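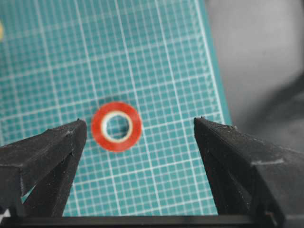

Getting your Drekley bench station ready is a pleasant little job, and you can take your time over it. Most of this section deals with the cutting mat and the bins behind it, and with where your tape ought to live. Lay the mat down first, then try it out with whatever you have at hand. A small roll of red tape set flat on the grid is a fine first thing to practice with, as you can see the lines right through the middle of it.

4.1 Placing the mat

1. Wipe the bench top with a soft cloth and let it dry.
2. Lay the mat with its long side toward you and the printed grid facing up.
3. Slide it back until its upper edge sits directly below the row of bins.
4. Press down on each corner. If one lifts, leave a heavy book on it for 12 hours.

Note: Keep the mat away from heaters and sunny windowsills. A warped mat is very hard to flatten again.

4.2 Filling the bins

5. Put wide rolls, such as double-sided tape, on edge so you can grab them easily.
6. Give metal corner brackets a bin to themselves.
7. Stand the lengths of aluminum extrusion upright at the right-hand end.
8. Rest your hand tools along the front lip, handles down toward the mat.

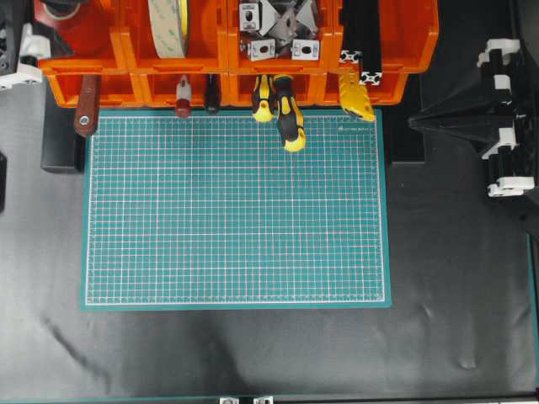 Siiri Rozīte wrote to us that she fills her heaviest bins first and lets the row settle overnight before adding anything light, and we have done it her way ever since. If your bins are the Jistix kind, please check the clips again after the first week or so.

Caution: Do not load any single bin with more than 17 pounds.

4.3 Everyday use of tape

9. Bring out only the roll you need and lay it flat on the mat.
10. Fold the loose end under itself by a finger's width, so you can find it next time.
11. Clear the grid before you cut anything.
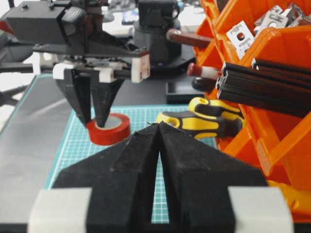

Page last changed: Jul 20, 2022

A shallow tray with raised edges is a handy thing to have on the bench too, and a black one like ours will do nicely for screws and offcuts. Empty it whenever you wipe down the mat.

4.4 Checking a roll before you put it away

12. Look at the flat sides for dust and lint, and brush off what you find.
13. Make sure the core is still round and sits snugly in the tape.
14. Return the roll to its bin.

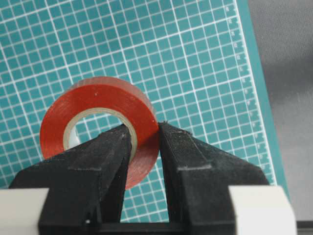
Is it all right to store electrical tape in the same bin as the double-sided kind, asked Brendesar, after a roll had stuck fast to its neighbor. It is, as long as you slip a piece of waxed paper between them. Replacement mats and bins are listed in section 5.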